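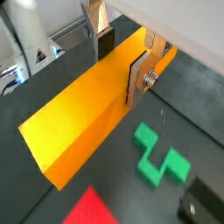

Search tickets All Open Closed Go
Print this ticket E-mail this ticket

Ticket 793 — champions landing in Open class, judges books wrong
Product: Hamonach Show Secretary, desktop
Club: Engelhardt Kennel Club, all-breed
Opened: May 19, 2026
Priority: high (books go to printer tonight)
Status: closed, see bottom

What club reported

Closed entries last night, ran the catalog. Finished champions that should be in Best of Breed only are showing up in Open Dog and Open Bitch. Not every breed. Deerhounds bad, Whippets bad, Basenjis fine. Title is missing from the registered name as well, so "GCH" dogs print with no prefix at all. Entry confirmations that went out to exhibitors are CORRECT. Only catalog and judges books are wrong. Several owners already have the right confirmation in hand and will notice.

Asked club for: database backup, the import file, which report template. Got backup and file. Template is stock.

Log

Morning. Restored backup here. Same result, so it isn't their machine. 3,335 entries in the file, opens without complaint. Ran the catalog for hounds only. Champions in Open, no prefix. Good, reproduces.

Checked class codes on the entry screen. Deerhound special shows BOB on screen. Same dog prints Open Dog. So the record is right and the report is reading something else.

Turned off "reclass on title". No change. Turned back on.

Rebuilt the index. No change. Slow, dont bother with this one again.

Tried older template. No change. Put stock template back.

Compared a good breed with a bad breed side by side. Basenji special: title in the title field, name in the name field. Deerhound special: title field blank, title stuck on the front of the call name instead. Call name doesn't print in the catalog, that's where the prefix went. And report builds its class from the title field, finds nothing, drops dog to Open. Entry screen uses the code the exhibitor picked. Explains why the confirmations are fine.

So the question is how titles got in the call name for some breeds only.

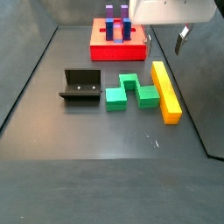 Red box and colored blocks against the back wall

Looked at the import file. Club takes online entries thru Masterden and paper entries typed by hand. Online ones come in as a spreadsheet. Someone opened the sheet, sorted it by breed and moved a column to make it easier to read, then saved. Header row still says Title, Registered Name, Call Name in the old order. Data under it isn't in that order for the rows that were pasted back. Breeds that came in the first download are fine. Breeds from the second download are shifted.

Called club to confirm there were two downloads. There were. Second one was after the entry deadline got moved for the late mail.

Fix attempt A: re-import the second download from the original file, straight from Masterden, not opened in anything. Told Hamonach to update existing records, match on registration number.

Result — titles back where they belong for Deerhounds and Whippets. Salukis still wrong. Also a handful of dogs now in twice.

Doubles: all dogs with a foreign registration. Number has a space in it in one file and no space in the other, so no match, so new record. Deleted the new ones, fixed titles on the old ones by hand. Did NOT delete the old ones, armband numbers hang off those.

Salukis: record was locked. Club had marked the breed "judge assigned, do not change" after the judge swap. Unlocked, re-imported that breed, locked again. Good now.

Ran catalog again, hounds only. Specials in Best of Breed, prefixes print. Ran all groups. Toy group stopped halfway with "name too long". One dog with titles from three countries plus a kennel name on each end. Field takes up to 60 characters on the judges book page. Shortened the foreign titles per the owner's entry form, left the rest alone. Runs clean.

Sent club new catalog and books as PDF. Asked them to check specials in every breed against the confirmations before it goes to the printer, and to look at the Junior Showmanship page, some of those kids are handling a dog that was in the shifted rows.

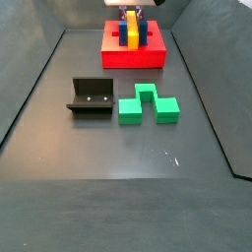 Vaughn Obi: Got the PDFs, thanks. Specials look right in everything I've gone thru so far, still on Terriers. One thing, the armbands for Whippet bitches are out of order now. Special comes between two class bitches. Judge wont care but the ring steward will have a fit. Do I renumber or leave it? Confirmations don't show armband numbers so no one has been told one yet.

Reply to club: renumber that breed only. Catalog menu, Number by Breed, tick the one breed, leave "whole show" UNticked. If whole show gets ticked every armband moves and the ring schedule counts have to be redone. Run the steward sheets after, not before — they don't refresh on their own.

Also told club the Vastach ring tablets need the new file loaded. They pull from whatever was last sent and that was last night's bad one. Send to Ring, pick Replace, not Add. Add leaves the old classes in there and the judge sees Open Dog with the champion still in it.

Afternoon. Club renumbered Whippets. Steward sheets match. Tablets reloaded, club read back the Deerhound specials off the tablet and they agree with the book. Terriers done, no problems found. Juniors page had a wrong dog name against one handler, call name field again, corrected by hand.

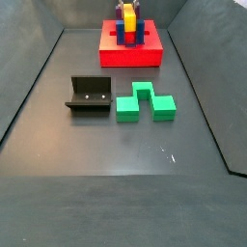
Can we still take a move-up if a dog finishes its title the weekend before the show?
Move-ups go in by hand on the entry screen, with the written request from the owner attached. Change the class code and the title field both, then send that breed to the tablets again. The printed catalog stays as is and the steward marks it in pen.

Left over

Import should check header row against the data before it writes anything. Passed to developers. Match on registration number should ignore spaces, also passed. Club wants the lock on a breed to give a warning when an import skips it, currently skips with no message at all. Agree, added to same request. Expect it in the August update, no promise.

Club asked to keep the raw download in its own folder and work on a copy. They've another show in the fall with same setup.

Printer confirmed receipt of the books. Closing. Reopen under same number if anything shows in the tablets on the day, and attach the tablet file, not a screen shot.

Print this ticket E-mail this ticket

Hamonach Support | Contact us | Copyright Hamonach, all rights reserved | Back to top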